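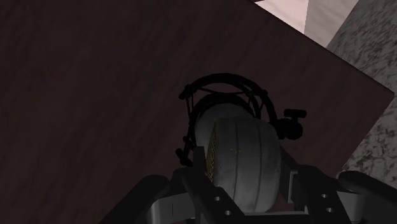 Asunto: Re: [mentoras-stem] jornada de abril, aulas y grupos

Hola a todas,

contesto deprisa que entro a clase en nada. Voy por partes, debajo de cada trozo. Perdón por las erratas, desde el móvil.

> Buenas. Os paso lo que tenemos hasta ahora de la jornada de ciencia para chicas
> de abril. Inscritas: 503, contando las dos sedes. En la edición anterior el
> formulario llegó a 951 solicitudes y tuvimos que dejar fuera a muchísimas, así
> que esta vez lo cerramos antes. ¿Os parece bien o lo reabrimos unos días?

Yo no reabriría. Lo del año pasado fue un disgusto, correos de madres hasta junio. Con 503 ya vamos justas de mentoras. Si hay bajas, lista de espera y punto. Eso sí, la lista de espera hay que publicarla en la web, que la última vez la teníamos solo en una hoja de cálculo y cada una con su copia.

Otra cosa: en el formulario sigue saliendo "curso" como campo libre. Tengo respuestas tipo "segundo", "2º B", "el de mi hermana". ¿Alguien puede poner un desplegable? Así no hay quien haga los grupos.

> Talleres confirmados: criptografía, extracción de ADN, puentes de papel y el de
> programación. Falta cerrar el de astronomía. La gente de Zarnton nos ofrece
> material y dos monitoras, pero quieren poner su logo en las camisetas.

Por mí que lo pongan, pero en la manga y pequeño. En el pecho no, quedamos en que en el pecho iba solo el nombre de la jornada. Y preguntad si el material se lo llevan luego o se queda en los institutos, porque a mí me interesa mucho que se quede. Si es préstamo, que lo digan por escrito con la lista de lo que traen. El año pasado acabé buscando un adaptador a las diez de la noche.

Astronomía: escribí a las de Yurt, que hacen lo del planetario hinchable. Pueden, pero solo por la mañana y necesitan un gimnasio con techo alto. El nuestro vale, creo. Mañana mido. El de la otra sede ni idea, que lo mire quien tenga llave. Grupos pequeños porque dentro no caben muchas, y alguna se agobia a oscuras, hay que avisarlo en la hoja para familias.

> Grupos: propongo mezclar centros, que no vayan todas las de un instituto
> juntas. Dos mentoras por grupo, una de empresa y otra universitaria.

De acuerdo con mezclar, pero que ninguna vaya sola. Mínimo 2 del mismo centro en cada grupo. Las de doce años lo pasan fatal si no conocen a nadie, lo vimos clarísimo en la comida: las sueltas acabaron todas pegadas a la pared con el bocadillo.

Lo de las dos mentoras me encanta pero no salen las cuentas. Nos faltan alrededor de 10 universitarias. Voy a pasarme por la facultad a colgar carteles y a pedir cinco minutos en una clase de segundo. Si alguna tiene contacto en informática o en químicas que me lo diga hoy, porfa. Les damos certificado, comida y la camiseta, no hay más.

Y las mentoras de empresa, por favor, que no traigan powerpoint. Que cuenten en que trabajan, qué suspendieron, lo que sea. La que mejor funcionó la otra vez habló de cuando cambió de carrera y le estuvieron preguntando todo el recreo.

> Charla de apertura: Witcombe nos manda a alguien, todavía no sabemos quién.
> Duración 40 minutos.

Demasiado larga!! A las nueve y media de la mañana, con todas recién bajadas del autobús. Veinte como mucho y luego preguntas. Y que confirmen nombre ya, hay que meterlo en el programa y la imprenta me lo pide con tiempo. Si no lo dan, ponemos "charla de apertura" y a correr.

> Autobuses: presupuesto de Rellik recibido, os lo adjunto. Incluye ida y vuelta
> pero no la espera entre medias.

El adjunto no me abre. ¿A alguien más? Reenviadlo en pdf. Lo de la espera me da igual mientras vuelvan puntuales a las cinco, hay pueblos que enlazan con el de línea y si lo pierden se quedan tiradas. Pedidles también un telefono de guardia para ese día, no el de la oficina.

Cosas sueltas que no estaban en el correo:

- autorizaciones de imagen: faltan un montón. Sin papel no hay foto, y a las que no lo traigan les ponemos pegatina en la acreditación como siempre
- alergias: el catering quiere la lista una semana antes, no el día antes
- tallas de camiseta, por dios, pedid también S de niña, que la otra vez les llegaban a las rodillas
- baños de la planta de arriba cerrados por obras, carteles en la escalera
- la encuesta final, más corta. Cinco preguntas. La de quince no la rellenó casi ninguna

Puedo quedar por videollamada cualquier tarde a partir de las siete. Proponed día y me adapto, menos el que tengo evaluaciones, que ya os lo dije en la otra lista.

Me voy que suena el timbre. Lo de la imprenta es lo mas urgente, contestad a eso primero.

Un abrazo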